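Wer in der Bestandsverwaltung von Resteria anruft, erreicht seit dem Frühjahr eine Stelle, die es vorher nicht gab. Sie trägt die Bezeichnung »Übergaberäume und Kleinteile« und ist bei der Abteilung für Liegenschaften in Stulgate angesiedelt. Ihre Leiterin hat sich im Mai zu einem Gespräch bereit erklärt — unter der Bedingung, dass es um die Räume gehen solle und weniger um ihre Person.

Resteria verwaltet in Stulgate 296 möblierte Einheiten, die zeitweise an Betriebe und Bildungsträger überlassen werden. Bei jedem Wechsel entsteht ein Zwischenzustand, den die Leiterin als »die offene Woche« bezeichnet. Die Vornutzer haben gepackt, die Nachfolger noch nicht eingeräumt, und dazwischen liegen Schlüssel, Stifte, Kabel und Kartons. »Die großen Möbel sind kein Thema«, sagt sie. »Ein Schrank steht am nächsten Tag noch dort, wo er am Vortag stand. Bei einem Schlüsselbund ist das keineswegs gesichert.«

Im vergangenen Verwaltungsjahr erfasste die Stelle 1.158 Vorgänge, in denen ein Kleinteil gesucht, nachgereicht oder ersetzt werden musste. Den größten Anteil hatten Schlüssel und Anhänger. Für Ersatzbeschaffungen sind jährlich 2.000 Euro vorgesehen, von denen zuletzt 700 Euro nicht abgerufen wurden. Die Leiterin führt dies auf eine Änderung zurück, die sie selbst als unscheinbar beschreibt: In jedem Raum wird zu Beginn der offenen Woche eine einzige Ablagefläche bestimmt. Alles, was in eine Hand passt, kommt dorthin.

»Wir haben anfangs Schalen ausgegeben«, berichtet sie. »Die Schalen wurden eingepackt.« Danach versuchte man es mit beschrifteten Fensterbänken, was in den Erdgeschossräumen der Lawal-Häuser an den Rollläden scheiterte. Heute genügt eine ebene, möglichst einfarbige Fläche, die sich vom Boden abhebt. Das könne ein Tisch sein oder auch eine Platte auf einem stabilen Karton, solange sie nicht wackele. Helles Grün habe sich bewährt, da auf den beigefarbenen Fliesen, die in vielen Einheiten liegen, ein dunkler Gegenstand zwar auffalle, ein metallischer jedoch leicht übersehen werde.

Über die Kartons spricht sie ausführlicher als erwartet. Gestapelt werden dürfe nur, was verklebt sei, und zwar an der Wand, nie vor einem Schrank mit Schubladen. Verlängerungen und Gerätekabel sollten vor dem Auszug aufgewickelt werden. In der Praxis lägen sie meist bis zuletzt am Boden, »und daran wird auch ein Merkblatt nichts ändern«. Ventilatoren verblieben grundsätzlich im Raum und würden erst nach der Abnahme eingelagert. 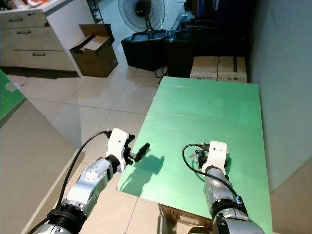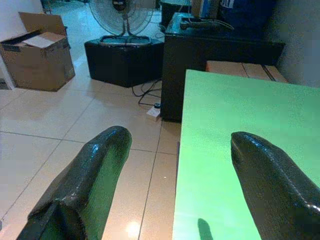
Auf die Frage, ob sich das Verfahren auf größere Objekte übertragen lasse, antwortet die Leiterin zurückhaltend. In Undon, wo Resteria seit Kurzem ein ehemaliges Schulgebäude betreut, reiche eine Fläche je Raum vermutlich nicht aus. Dort werde derzeit geprüft, ob Flurtische hinzukommen sollen. »Ich bin davon noch nicht überzeugt. Ein Tisch im Flur gehört niemandem, und dann liegt bald alles Mögliche darauf.«

Offen ist ferner, wer die Ablage am letzten Tag räumt. Nach der geltenden Hausordnung obliegt dies den ausziehenden Nutzern, faktisch übernimmt es häufig die Abnahme. Eine Neufassung des entsprechenden Absatzes liegt den Lawal-Häusern zur Stellungnahme vor. Bis zu deren Rücklauf gilt in Stulgate die bisherige Regelung, einschließlich der Pflicht, Schlüssel vor 12 Uhr zurückzugeben.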